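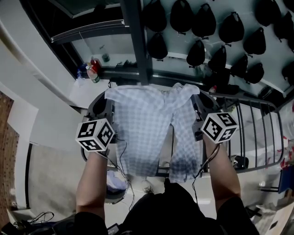 Ticket 422 – Size filter returns no results on shirt listings
Status: Closed
Opened by: Glenys Kemeys, Skukgate
Assigned to: Tamás Borbély, Clunero support
Opened: 08/11/2021
Priority: 2

Glenys Kemeys
When a shopper picks any size in the men's shirts category, the page says "No items match." Clear the filter and all the shirts come back. Color and price filters work. Trousers and knitwear are fine with the same size filter. I get this in two browsers and on my phone, logged in and logged out.

Tamás Borbély
Thanks. I can reproduce it on your live store but not on the test copy. Did anyone import products lately? Please attach the last import file if you have it.

Glenys Kemeys
Rocío Ledesma ran an import of 2,000 rows the evening before. File attached. She says it finished with no errors.

Tamás Borbély
Got the file. The size column for shirts is headed "Size " with a space after the word. The importer read that as a new attribute and filled it in, and the old Size attribute was left blank on every shirt. The filter still looks at the old one. The trousers came from a different sheet without the space.

Please don't delete the new attribute yet – the values are only stored there.

Rocío Ledesma
That heading came from the supplier's sheet. I fixed it and ran the first 100 rows again. Those shirts still don't show up in the filter, but the size is on the product page now.

Tamás Borbély
The product page reads straight from the record. The filter reads from the search index, and yours is set to rebuild by hand. Go to Catalog, Index, Rebuild All after the full import is done. Run it when the store is quiet. It slows down the search box while it works.

Rocío Ledesma
Full file imported again, index rebuilt. S through XL all return shirts. XXL is still empty.

Tamás Borbély
XXL is entered as "2XL" in the file and the filter option is named "XXL". Either change the file or add 2XL as an alias under Attributes, Size, Options.

Rocío Ledesma
Added the alias and rebuilt again. XXL works.

Glenys Kemeys
Checked on my side, all sizes good. Can the importer trim spaces from headings by itself?

Tamás Borbély
Not in your version. I've passed it to Nélida Benítez as a feature request. The duplicate attribute is safe to delete now. Closing this – reply here if it comes back.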